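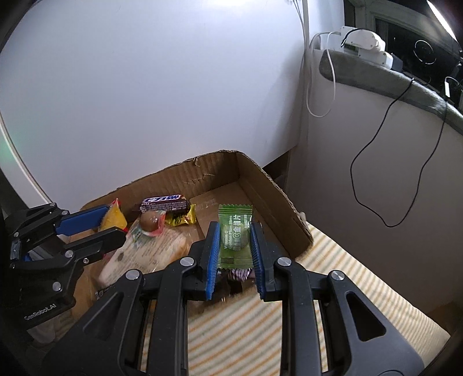

双夹爪零食装箱任务,蓝色指垫夹着一包小零食

手持夹爪的数据,别急着剪干净

搜索本站 输入关键词
分享 65 评论 20

做机器人操作的人现在大多同意,数据不够,遥操作又太慢,让人直接拿着夹爪去干活是一条可行的路。人手里握一只和机器人末端差不多的夹爪,上面装相机,夹什么、怎么夹都录下来,回头拿去训练策略。这条路我赞成,我们组也在走。我想说的是后面一步,也就是录完之后怎么剪。

通行的做法是只留成功的、顺畅的片段。夹了两次才夹住的,剪掉;夹起来又掉了的,剪掉;中途停下来换角度的,能剪就剪。理由听起来充分:模仿学习学的是示范,示范里有错,策略就会学错。这个理由我过去信,现在只信一半。

我们去年接手了一批零食装箱的数据,项目内部叫 Kerkau。任务不复杂,桌上有一只纸箱和一些带包装的小食品,操作者两手各拿一只夹爪,把东西放进箱子,或者从箱子里取出来。整批一共903段。第一版数据由 Witold Głowacki 负责整理,他按当时的规范剪过一遍,凡是一次没有夹住的都不要,剩下的占65%。训练出来的策略在测试里走得很漂亮,轨迹平滑,速度也快,看录像的人都满意。

问题出在它夹空的时候。小包装的封边是软的,夹爪稍微偏一点,捏住的就只有边上那条锯齿,往上一提就滑出去。策略夹空以后并不知道自己夹空了,照样把闭合的夹爪移到箱子上方,松开,再回来找下一件。桌上那一包还在原地,有时候被它推歪了一点,下一次就更难夹。我们看了一下午这样的录像,得出的结论很简单:训练数据里没有夹空之后该怎么办,它当然不会。

后来把剪掉的部分放回去一些,重新训练。放回去的标准是 Dorothy Yeoman 定的,她的意见我基本照搬到这里:失败本身留不留无所谓,要留的是从失败到重新夹住的那一段。夹滑了,手退开,重新对准,再夹住,这几个动作连在一起才有用。如果只放回夹滑的前半截,后面没有接上,那确实是坏示范,删掉没有争议。按这个标准补完以后,策略会在夹空之后退回去再试。它还是会夹空,次数没有明显减少,但一件东西最终进到箱子里的比例上来了。

我不打算在这里报一个提升的百分点。测试的规模不大,每种包装只试了20次,换一张桌布、换一批零食,数字就会变。我看重的是行为上的差别,一个会重试,一个不会,这种差别用眼睛就看得出来。

有人会说,这件事学界早就知道,纠错数据、恢复数据的文章已经有不少。确实如此。可是那些文章里的恢复数据多半是专门补录的,先训练一版策略,看它在哪里出错,再请人接管,把机器人从错误状态里带出来。方法没有问题,成本很高,而且要等到第一版策略出来才能开始。手持夹爪的好处恰恰在于,人在采集时自己就会出错,也会马上自己改过来,恢复数据是顺手得到的,一分钱没多花。把它剪掉,过几个月再花钱补录一遍,这笔账我算不过来。 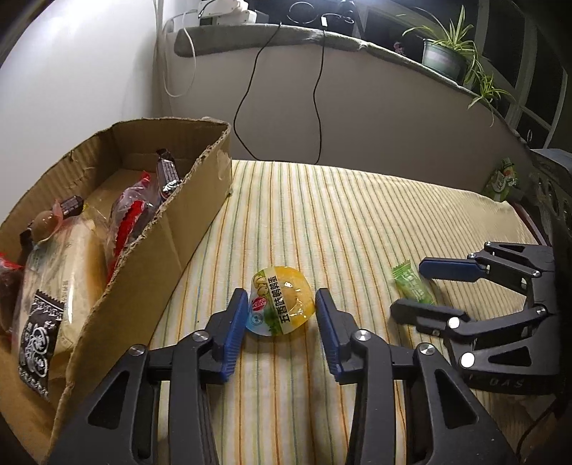 铺着条纹桌布的采集台面,中间是一包五香味鹌鹑蛋,左边是装零食的纸箱

包装的种类也值得多说几句。不做这类任务的人容易以为,零食嘛,都是小东西,夹起来差不多。其实差得很远。鹌鹑蛋这一类,里面的东西是圆的,外面的膜又滑又反光,指垫压上去,蛋会在袋子里挪位置,夹住的一瞬间重心就变了。扁平的小糖包相反,里面没有多少东西撑着,竖起来夹两侧很稳,平躺在桌上就要先想办法让指尖插到下面去。大袋的面包最轻,但体积大,夹爪张到最开也未必包得住,操作者一般去捏袋子的一角。操作者做这些选择的时候没有人教过他们,都是夹滑了几次之后自己改的。

所以只留顺畅片段还有一个副作用,它会悄悄改变物品的分布。好夹的东西一次成功的多,留下的就多;难夹的东西总要试两三次,留下的就少。Kerkau 的第一版数据里,圆形和反光包装的片段被剪得最狠,剩下的大多是方正、硬挺的包装。没有人存心这样安排,规范上也看不出任何偏向,但训练出来的策略就是对鹌鹑蛋没办法。报告里写的是总成功率,把各类包装混在一起平均,读的人看不见这一层。我的建议是,凡是做过筛选的数据集,都应该把筛选前后各类物品的数量各列一张表。这张表半天就能做完,比多写一页方法有用。

双手的任务还要更麻烦一点。一只夹爪夹住东西的时候,另一只在做什么,剪辑的人往往不看。可是操作者常常用另一只去拨一下旁边的物品,或者挡住箱边,或者干脆停在一边等着。按单手的标准去判断,这些都算多余动作。我们有过一版,把“无效等待”自动裁掉了,结果两只手的时间关系全乱了,训练时左手经常在右手还没退开的时候就伸进箱子。后来只好从原始录像重新切。Huleck 那边的同行说他们也碰到过同样的事,处理办法和我们一样,从头来过。

反对的意见我听到过几种,其中一种我认为有道理。如果操作者水平参差,留下所有的重试就等于留下很多坏习惯。新手夹滑了,可能会用力往桌上按,或者把袋子一路推到箱子边上再夹,人手感觉得到轻重,机器人照着做就可能压坏东西。Bellamy 小组坚持严格筛选,主要就是出于这个考虑。我同意这种片段要删。但这说明筛选的标准应当落在动作的内容上,用“是否一次成功”来代替,省事是省事,筛掉的和该筛掉的并不是同一批。

还有人提到标注的工作量。要区分哪些重试有用、哪些有害,得有人一段一段地看。这一点我没有好办法。我们当时是4个人分着看,看到后面判断标准会漂移,前面觉得可以留的,后面又觉得不行,只好抽出一部分交叉复查。也试过用夹爪开合的记录自动找重试,短时间内闭合两次以上的就标出来,能找到大部分,漏掉的主要是操作者没有松开、只是在手里调整了一下的情况。Keleck 的工具据说可以结合画面来找,我们还没有用上,不便评价。

至于采集的时候,我现在给操作者的要求只有一条,夹滑了不要停,也不要重来,接着做完。以前的要求正好相反,夹滑了就喊停,把东西摆回原位,重新录。那样录出来的数据整齐,看着舒服,每个小时得到的片段却少得多,操作者也容易紧张,越紧张越夹不好。改了要求以后,第一天大家不太习惯,总有人夹滑了就抬头看我。到十月那一批就自然多了。

原始录像无论如何要保留。剪辑的标准一定会变,今年觉得没用的片段,明年可能正缺。硬盘不贵,重新请人、重新摆桌子、重新买一批同样包装的零食才贵,有些包装过了季还买不到。我们第一版能够补救,全靠 Witold 当时没有删原始文件。

相关文章
夹爪指垫该用多硬的材料
双手任务里的时间对齐
成功率之外还应该报告什么
Huleck 采集规范修订说明

评论 20 条 展开全部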